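Material de oficina > Orden en el puesto > Preguntas frecuentes

Utilizamos cookies propias y de terceros para mejorar su experiencia. Aceptar | Configurar

Preguntas frecuentes sobre el material de mesa compartida

Las respuestas sirven para todas las mesas de trabajo de la sede de Sorden, incluidas las de la planta baja. Última revisión: 12 jul 2023.

¿Qué material hay en cada mesa?

Lápices, bolígrafo, goma, tijeras, un taco de notas adhesivas y una bandeja con compartimentos. No todas las mesas llevan exactamente lo mismo, porque el pedido de mayo llegó en dos entregas y se repartió según lo que había. Si echa en falta algo, pídalo en el mostrador de material.

¿Las cosas pequeñas se guardan de pie o tumbadas?

Como prefiera mientras trabaja. Las piezas en forma de bloque se sostienen solas sobre el canto corto y así ocupan menos mesa. Al terminar, todo vuelve a la bandeja.

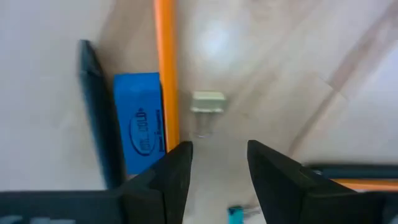
Hoja 8

El bloque azul de las letras «GOLD» tiene su sitio en la mesa clara, igual que la pieza naranja que está de pie a su lado. Le rogamos que no los cambie de mesa.

¿Puedo llevarme un bolígrafo a una reunión?

Sí, siempre que lo devuelva el mismo día a la mesa de la que salió. Los bolígrafos negros son los que más se pierden. Este año se han repuesto 320 entre todas las plantas.

¿Qué hago con un lápiz sin punta?

Déjelo en el bote de El Fassi, junto al mostrador. Allí se afilan todos juntos y vuelven a las mesas al día siguiente. Si el lápiz lleva goma en el extremo y está gastada, se puede seguir usando para escribir; no hace falta retirarlo.

¿Cómo dejo la mesa si voy a volver después de comer?

Puede dejar fuera lo que esté usando, con una separación suficiente para ver de un vistazo qué hay. Los lápices y los útiles largos, mejor hacia un lado y apuntando en la misma dirección, y el bolígrafo junto a lo que se vaya a usar con él. Así está colocado el bolígrafo negro al lado del bloque pequeño de cara blanca con dibujo gris y borde amarillo.

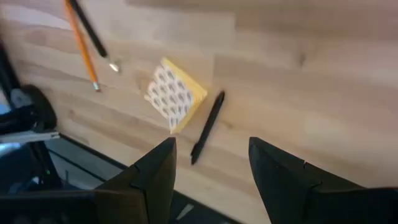
Orden dentro de la bandeja

¿Hay un compartimento fijo para cada cosa?

Hay una colocación recomendada. Las tijeras van en el compartimento superior derecho, con los mangos hacia fuera para poder cogerlas sin rebuscar. Las notas adhesivas van debajo, en el inferior derecho. El izquierdo queda para lo pequeño.

¿Dónde se pone la bandeja?

Hacia el centro del tablero, al alcance de las dos manos. Las personas zurdas pueden invertir el reparto interior y avisar a Latifa Zerouali para que lo anote en la ficha de la mesa.

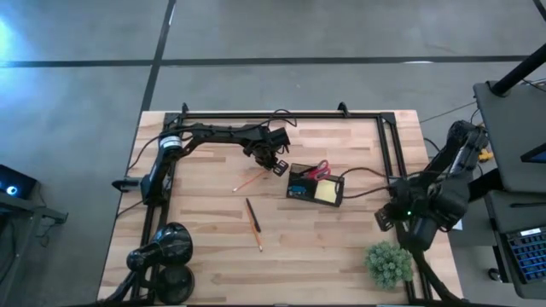

Servicio de Material y Espacios · Sorden

En la mesa de listones de madera, la bandeja negra contiene las tijeras de mangos rojos, el taco amarillo y una pieza azul pequeña en el lado izquierdo.

¿Con qué se limpia el tablero?

Con un paño apenas humedecido, en el sentido de los listones. No use alcohol ni estropajo. Para manchas de tinta, pida el limpiador Prirkuvell en el mostrador y pruébelo antes en una esquina. Los nudos y los cambios de tono entre listones son propios de la madera y no hay que comunicarlos como manchas.

¿Puedo pedir otra bandeja?

Quedan 26 bandejas del modelo Vurkis en el almacén. Se entrega una por mesa. Las solicitudes de una segunda las revisa Fitzgerald Haddad, extensión 34, y suelen contestarse en la misma semana.

He encontrado algo que no es de esta mesa. ¿Lo guardo en la bandeja?

No. Déjelo en el mostrador con una nota adhesiva que indique la mesa donde estaba.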